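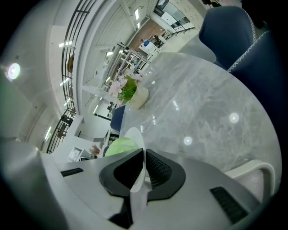
A marble-patterned table under ceiling lights.

Sit Down for Lunch, Please

I have lived in this country long enough to stop translating prices in my head, but there is one habit I still cannot accept, and it is the lunch in front of the keyboard. I see it in my office in Hanidbridge every day. A person opens a plastic lid, takes a fork in the left hand, and continues to answer messages with the right one. When the box is empty, the person looks a little surprised.

I want to argue for the table. I mean a common table, in any workplace with more than a few people, where it is normal to sit and eat and where it is a bit strange to bring a laptop. I know this sounds like a small matter. People have told me so, in a kind way, and then went back to their desks with a sandwich.

Where I grew up, lunch was the big meal. My father worked in a repair shop and he came home for it, and the shop was closed, and if you needed your bicycle you waited. I do not say that this was efficient. My mother paid for this custom with her whole morning, and I would not wish to bring that part back. But my father knew what he ate, and he knew what happened at school on Tuesday, because at lunch there was nothing else to talk about.

In my first job in America, at a warehouse office outside Salinas, we had a lunch break of 40 minutes and a room with a table in it. The room was ugly. The chairs came from different places and one of them was dangerous. Still, everybody ate there, the drivers also, and this is where I learned my English. The course I paid for taught me to say "I would like to make a reservation." The table taught me "you bet" and "don't even start," and also how to disagree with a person and then pass him the salt.

I sat most days next to Rutilio Arellano, who did the scheduling. He corrected my prepositions without making a face. In return I told him how to cook lentils so they keep their shape, and he never believed me about the vinegar. We were never close friends. I did not visit his house. But when I had trouble with my lease it was him I asked, since I had already sat beside him for two winters, and asking was easy.

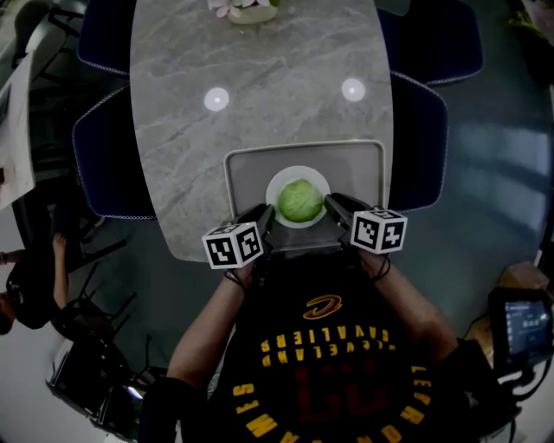 What the desk takes away

In my present job we also have a table, a very nice one. The break is 20 minutes, on paper it can be longer, and almost no one uses the table for eating. It is used for birthday cakes, which are eaten standing up, and for packages.

I asked my colleague Mitiku Birhane why he stays at his desk. His answer was fair and I want to repeat it fairly. He has a small daughter at a daycare in Luslow, the daycare closes early, and each minute he saves at noon is a minute he can leave sooner. For him the sandwich at the keyboard is a way to be a better father at five o'clock. I had no good reply. I still think about it.

So I do not want to scold anyone. A rule that says "you must sit together and be friendly" would be horrible, and shy people would suffer from it the most. I was shy myself, and in a foreign language on top of it. For the first month in Salinas I only chewed and nodded. What made it possible was that nobody there expected a performance. You could sit and be silent and it was still counted as sitting together.

My complaint is with the company that buys the nice table and then arranges the day so it stays a decoration. A meeting is placed at noon because "everyone is free." A manager, who is a decent woman, eats at her own desk with the door open, and all of us can see her through it. After this you can put a bowl of fruit in the kitchen if you like. People look at what the manager does and they do the same.

I have heard the argument that work from home has finished this question. I am not so sure. I work from home on some days, and there the temptation is even worse, as the kitchen is so close that I can pretend I had a break by walking through it. I have started to lay a place for myself: a plate, a glass, a cloth napkin. My neighbor saw it from the door and asked if I had guests coming. 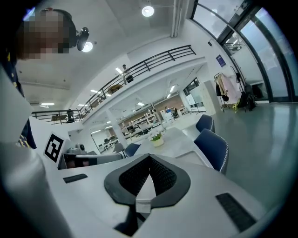
It takes me 2 minutes to lay my place, and it changes the meal more than any recipe I have tried. I eat slower. I notice that the bread is old. Sometimes I even call my sister, who now lives in Osex and has her supper when I have my lunch, and she puts the phone against the water jug so I can see half of her and all of the jug.

There is an old household book in my family, copied by hand several times, and my grandmother claimed that the first copy was from 1572. I doubt this date very much. But there is one line in it that she liked to read aloud, that a servant who is called away from his soup will bring you a cold answer. I would like to print this and hang it next to the calendar where the noon meetings are written.

If you manage people, my request is modest. Keep one hour in the middle of the day without meetings. Go and eat at the table yourself, twice a week, and do not open the subject of the budget. Let the ones with small children leave early without paying for it with their lunch, if you can find a way, and I believe in most offices you can. And please take the packages off the table before noon.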